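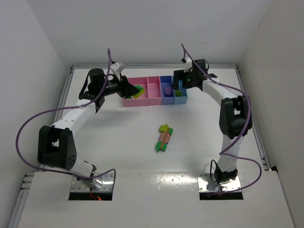 Comment choisit-on la main d'un robot ?

Toi, tu as deux mains et tu ne les changes jamais. Un robot, lui, peut en changer. Au bout de son bras, on visse une pince, et si elle ne convient pas, on en visse une autre. Il faut donc savoir laquelle marche le mieux pour le travail demandé. Pour le savoir, on fait des essais.

À l'atelier Garkodari, on compare des pinces avec un jeu que tu connais sûrement : ranger des jouets. Deux bras blancs et noirs sont fixés au bord d'une table blanche. Au fond de la table, il y a une rangée de bacs, roses à gauche et bleus à droite. Les bras doivent prendre des blocs et les déposer dans les bacs.

De quoi est fait un bras de robot ?

Un bras de robot ressemble un peu au tien. Il est attaché à la table par une plaque de métal, qui joue le rôle de l'épaule. Plus haut, il a un coude, puis un poignet. Entre les deux, les longues pièces blanches et courbes remplacent les os.

Ce qui fait bouger ton bras, ce sont tes muscles. Chez le robot, ce sont des moteurs. On les appelle des servomoteurs. Ils sont cachés dans les boîtiers noirs, aux articulations. Un servomoteur ne fait pas que tourner : il sait aussi à quel angle il se trouve. Si on lui demande de s'arrêter à un endroit précis, il y va et il y reste.

Les câbles violets font de grandes boucles autour des bras. S'ils étaient bien tendus, ils tireraient sur la pince dès que le bras s'allonge. Un câble doit toujours avoir un peu de longueur en trop.

Les trois pinces de l'essai

La première s'appelle Getley. Elle a deux doigts durs et droits qui se referment comme une pince à linge. Elle est simple et elle se répare vite.

La deuxième s'appelle Vuvov. Elle a aussi deux doigts, mais ils sont recouverts de caoutchouc souple. Le caoutchouc s'écrase un peu contre l'objet et l'empêche de glisser.

La troisième s'appelle Sengar. Elle n'a pas de doigts du tout. C'est une ventouse, qui aspire l'air pour coller l'objet contre elle.

Comment faire un essai juste ?

Imagine une course où un coureur part de la ligne et l'autre dix pas devant. Le résultat ne voudrait rien dire. Pour les pinces, c'est pareil. Chacune doit faire le même travail, dans les mêmes conditions : le même bras, la même table, les mêmes blocs, la même lumière. On ne change qu'une seule chose, la pince.

Il faut aussi recommencer souvent. Une pince peut réussir une fois par chance — et rater la fois suivante. À l'atelier, chaque pince fait 100 essais avec chaque sorte d'objet. Pour chaque essai, elle a 15 secondes. Après, c'est compté comme raté, même si le bloc est presque arrivé.

On note tout dans un tableau : réussi, tombé, mal posé, trop lent. « Mal posé » veut dire que l'objet est dans un bac, mais pas dans le bon.

Quels objets sont difficiles ?

Un bloc carré est facile à prendre. Ses côtés sont plats, et les doigts s'appuient bien dessus. Un cylindre, lui, est plus embêtant : s'il est couché, il roule quand on le touche.

Le plus compliqué, ce sont les blocs emboîtés les uns dans les autres. Cela fait un objet long, posé parfois en biais sur la table. Si la pince l'attrape par un bout, l'autre bout pèse et l'objet penche. Il vaut mieux le prendre vers le milieu. Avec deux bras, il y a une autre solution : chacun tient un côté. Mais les deux bras doivent alors bouger exactement ensemble, sinon ils tirent l'un contre l'autre.

Ce que l'atelier a trouvé

Getley a été la plus rapide avec les blocs carrés. Avec les cylindres, elle en a laissé tomber beaucoup, car ses doigts durs ne touchent une surface ronde qu'en deux petites lignes.

Vuvov a été un peu plus lente, mais elle a moins souvent lâché les objets. Son défaut est l'usure. Il a fallu remplacer le caoutchouc au bout de 3000 prises.

Sengar a bien marché sur les grandes faces lisses. Sur les blocs à encoches, l'air passait par les creux et la ventouse ne collait pas.

Pour ranger ces jouets-là, l'atelier a gardé Vuvov. Pour soulever des feuilles de plastique bien plates, il aurait sans doute pris Sengar.

À toi d'essayer

Prends trois outils à la maison : une pince à linge, une pince de cuisine et deux crayons tenus comme des baguettes. Choisis cinq petits objets, par exemple une gomme, une bille, un bouchon, un dé et un morceau de pâte à modeler. Pose un bol à côté.

Avec chaque outil, essaie dix fois de mettre chaque objet dans le bol. Fais un trait sur une feuille quand tu réussis et une croix quand tu rates. Garde le bol à la même place du début à la fin.

Regarde ensuite ta feuille. Quel outil a le plus de traits ? Est-ce le même pour la bille et pour la gomme ?

Petit lexique

Articulation : endroit où deux parties du bras se rejoignent et peuvent bouger.
Pince : outil placé au bout du bras pour saisir les objets.
Servomoteur : moteur qui peut tourner jusqu'à un angle précis et s'y arrêter.
Prise : le fait d'attraper un objet une fois.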